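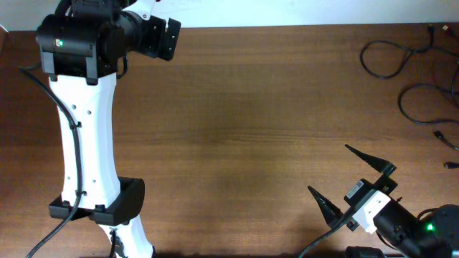
Drultthorpe Allotment and Garden Society
Minutes of the general meeting, August 2024

Meeting opened at 7:05 pm. Quorum present. Apologies were read and accepted.

Minutes of the June meeting
Accepted with one correction. The shared mower was serviced by Kaver, not Benedetti as printed.

Money
Balance in the main account is $2309. The water bill of $214 has been paid. Two plot fees are still owed and second notices have gone out.

Water
Pressure at the lower end is still poor in the evenings. Members on the Bunier Road side asked for fixed watering times. After discussion it was agreed to try odd plots before 6 pm and even plots after, until the end of the season. Hoses are not to be left running unattended. A new washer is needed on the tap by the compost bays.

Compost and waste
Bindweed has again been put in the open bays. Members are reminded that it goes in the closed bin with couch grass and blighted tomato plants. The left-hand bay is ready to use. Please take from the front and put the boards back.

Fence
Quotes for the north fence were compared. Benedetti can do the whole run, including the gate post, but not before the fall. Kaver quoted for panels only. Moved and seconded that Benedetti be hired. Carried, 3 against.

Plot fees
Proposal to raise the yearly fee to $70. Several members felt the increase should wait until the fence is paid for and the real cost is known. Held over to the next meeting.

Produce table
Squash, beans and onions are wanted. Jam needs a label with the contents and the month it was made. Setup is from 8 am at the main gate.

Other business
The shed padlock is sticking and will be replaced. A request to keep two hens on an upper plot was referred back for more detail on housing. A green watering can was left by the shed and can be claimed there.

Meeting closed at 8:40 pm.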